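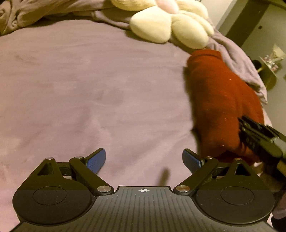

A reader from Lindsay wrote to me that her fitted sheet comes off at two corners every night, and she asked if she must buy a new one. My answer was no, not yet. In most cases the sheet is good and only the way of putting it on should be changed. It takes me 6 minutes for a double bed when I am alone.

149 shares · 6 comments

What you need

One fitted sheet in the right size, and free space on both sides of the bed. Before you start, read the label of the sheet and measure the height of your mattress together with the topper, if you have one. If the pocket of the sheet is less deep than the mattress, no method will help for long.

Step 1. Find the long side

Lay the sheet over the bed without tucking anything. The label is often sewn at a bottom corner, but it depends on the maker. On my Nesto sheets it is at the foot, on the left. On the Wostness ones it is at the head, and for a whole winter I was putting them on the wrong way. Check one time and remember it for your own set.

Step 2. Begin with a head corner

Pull the first corner well under the mattress, so that the elastic lies on the underside and does not stop at the edge. Lift the mattress a little with one hand and push the fabric in with the other.

Step 3. Go diagonally

Now do the opposite corner at the foot — this is the step that many people skip. When you go around in a circle, the last corner must take all the tension. With the diagonal way the tension is shared. After this, do the remaining 2 corners.

Step 4. Smooth from the center

Put both palms in the middle of the bed and move them slowly to the sides. Small soft wrinkles can stay, they will disappear when somebody sleeps there. If you see a long fold from corner to corner, the sheet is turned a little, and it is better to take off one corner and set it again.

Step 5. Tuck the sides

Walk along each side and push the hanging fabric under with a flat hand. Don't pull it very hard, or the seams at the corners will suffer.

About color

Plain mauve and lavender sheets show lint more than patterned ones. I wash mine inside out with similar colors and I take them from the line before they are completely dry.

Related
How to fold a fitted sheet on a small table
Duvet covers: the burrito method, slowly
Washing pillows in December
Linen shopping in Jaltov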